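Lilley Robotics Club
Home | Projects | Gallery | Join us

Gallery: the Ambaye table, term two

What a term! When we started in January we had one shared login, a slow laptop and a simulator that fell over whenever two people opened the same file. Now we have a whole tabletop of our own, with arms on it, a big red mat, and more little game pieces than we know what to do with. We named it the Ambaye table and we're very fond of it.

For anyone new to the page, we're an after-school club and our arm group works in simulation. Members build the table, put the pieces on it, write the program that moves the arm, and then run it over and over while everybody leans in and yells at the screen. (The yelling doesn't help, but it is a club tradition by now.)

Our goal was the Ovport student challenge, which is all about sorting and placing small things from a board game style layout. You get 300 seconds for a full run. Points come from pieces that end up where they belong, and you lose some for anything knocked off the mat. We entered 2 teams, one with mostly returning members and one that had never programmed an arm before. The new team called themselves Lalell and they were a joy to have in the room.

What we worked on

Grasping came first. It sounds like the easy part, and for a cube it nearly is, as long as the fingers come down square to the sides. Flat things are another story. A card lying by itself has hardly any edge to hold, so we spent ages trying to favour angles that looked silly and sometimes worked. Lalell's first grasp program had the fingers closing well above the card every single time, very politely, like someone picking up a teacup that wasn't there. One of them found the mix-up in the end: centimetres in one file and metres in the other. Big cheer for that one.

Then there was the layout. We shuffle the pieces between runs so that the program can't just memorize where everything is. Our early shuffler liked to drop pieces inside each other, and the physics engine's answer to that is to fling them across the room at tremendous speed. We kept a recording of the best one. It gets played at the end of most meetings.

Camera views were the other big job. Looking at the table from a fixed spot is comfortable for people, and looking from the wrist is much better for lining up the fingers, but it takes a while to get used to. Left and right get muddled, straight lines go bendy toward the rim, and the gripper takes up a good part of what you can see. A few members swore they'd never like it. By the end of term those same people were arguing over who got to use it!

Practice numbers, for those who asked

We ran roughly 200 practice rounds across both teams. The shortest complete run came in at 90 seconds, on a simplified layout with only the cubes, so please don't compare it with the full thing. We haven't managed the full layout inside the time yet. Everyone has a theory about why. The leading one is that our arm travels home after every single piece, all the way up and all the way back, when it could simply go on to the next. Fixing that is first on the list for next term, along with a gentler way of putting things down on top of a stack.

Thank you to everyone who stayed late before the entry deadline, to the families who brought dumplings and orange slices, and to Eyerusalem Mersha for rewriting the shuffler so that pieces now stay out of each other. It was a lovely bit of work, and she explained every line of it to the newer members afterwards.

If you'd like to try it, come along at 3:30 pm after the last bell. No experience needed. Bring a laptop if you have one, and share with a neighbour if you don't. We'll start you on the cubes.

Pictures

Both views come from the simulator.
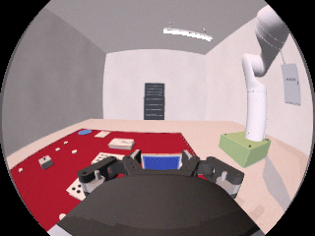 Over the gripper to the red mat, with the small white cubes and the punched boards. Next, the number cards. 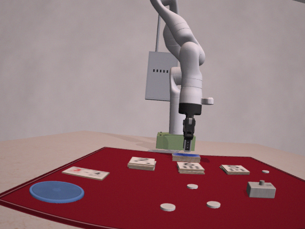
In the card view, the fingers are pointing down at the stack with the blue tile on top. The 2s, 5s and 6s have stacks of their own.

Comments (1)

Abrehet Tufa
My daughter has talked about nothing but grasp angles since she joined Lalell, and I now know far more about picking up a playing card than I ever expected to. On the trip home after every piece, have the teams thought about lifting only as high as the tallest stack and then going across? She says they tried something similar and clipped a pile on the way, but that was before the shuffler was fixed. I'd love to hear how it goes next term. Also, if there's a list for snacks, please put us down for it.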